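The table where knitwear waits

In Bredovell most people know Lautaro Maldonado as the man who saves sweaters. He opened his small repair business, Dorine, 13 years ago, and he still works at one table with a cloth of pink and white checks.

"I do not like a serious table," he told me. "The people come sad because of a hole. They see the strawberry on the cloth and they feel better."

We spoke in January, his busiest month. He repairs up to 200 pieces in the winter and keeps a paper notebook for all of them. The last number written there was 2404.

Before he takes a needle, Maldonado puts the sleeve flat and looks at it for a long time. He says that a cuff tells him how a person lives. "If you push your sleeves up to wash dishes, I can see it. The ribs become tired."

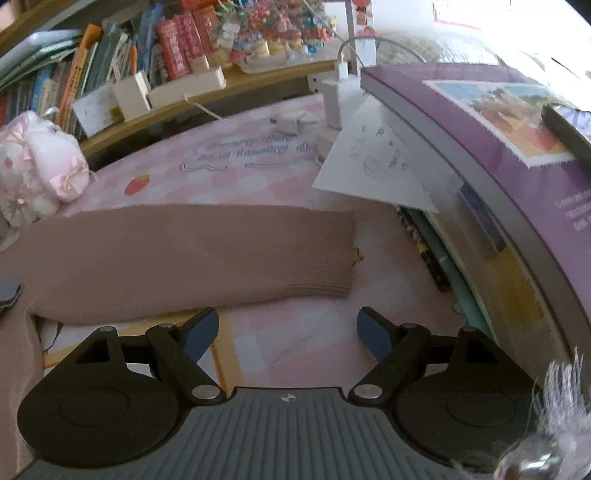

Wool, color and patience

The dusty pink shades are the most difficult for him. He buys yarn from Voyle, a small mill, but an old sweater has its own color after many washings. Sometimes he takes yarn from the inside of a seam.

"My teacher, Andik, did it like this before the year 2000," he said. "She never threw away even a short piece. I have her box still, and I use it every week."

I asked him what we should do at home. He answered quickly: wash less, dry flat, and never hang a wet sweater. "And please close the small hole when it is small. I will earn less money, but I will sleep well."

He then went back to his cuff, and I found my coat.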